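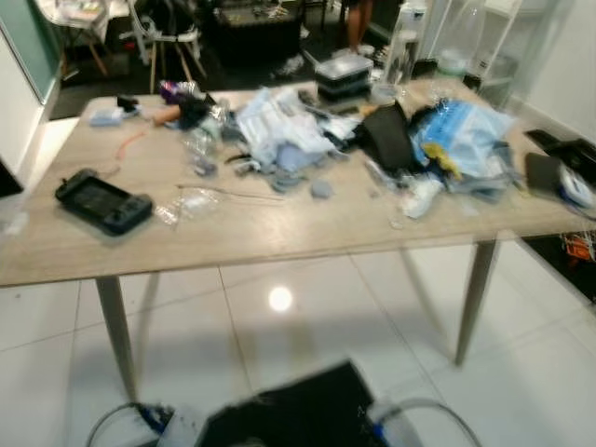 Home | Reports | Grants | Contact

Lelley Toy and Game Library: progress report to the Gillard Fund
Mon 10 April – 2 min read

The library registered 237 member households this period against a target of 300. Lending resumed in December, after the move to Patrício Street. Eight of the 19 planned repair evenings have been held. Spending remains within budget – the shelving order is still outstanding.

Comments (2)

Rosario Bassi: Will Saturday hours continue?

Mei-kuen Pan: Yes, until the summer.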